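Ticket 3652: Stollell charcoal tablets won't stay lit
Opened by: Arlo Wojcik
Product: Greswood resin sampler, 200 g

**Customer report.** Resin "dead on the coal" after a few minutes. Blames the frankincense. Wants a refund on the whole sampler and says a moon phase was wrong, which I'm leaving out of the diagnosis.

**Test 1.** Tablet from the returned roll, lit at one edge. Sparked halfway across and stopped. Same again with a second one. Resin not involved yet, so I don't see how it can be the resin.
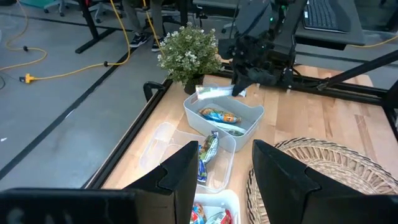 *White bin on the bench, two packets in it*

**Test 2.** Tablet from a new Drirow roll, left 15 minutes to ash over, then a pea of the customer's frankincense. Melted and smoked as it should. The label claims it "clears any room of ill will". I can confirm it clears a room.

**Barrett Dvorak, 14:00:** Supplier says the Stollell rolls are "naturally moisture-proof". Foil on the returned roll is torn at one end. Ask where it was kept.

**Arlo:** Bathroom shelf, next to the bath salts.

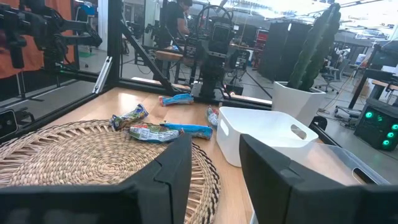
*Round woven mat and small snack packages, same bench*

**Test 3.** Dried two Stollell tablets in a low oven. Both lit right across. One cracked, still usable.

**Outcome.** Damp charcoal. Replacement roll sent, no refund on the resin. Customer now asks if the Grønli burner is "blocking the energy". Told them to put more sand in it. Open until they reply.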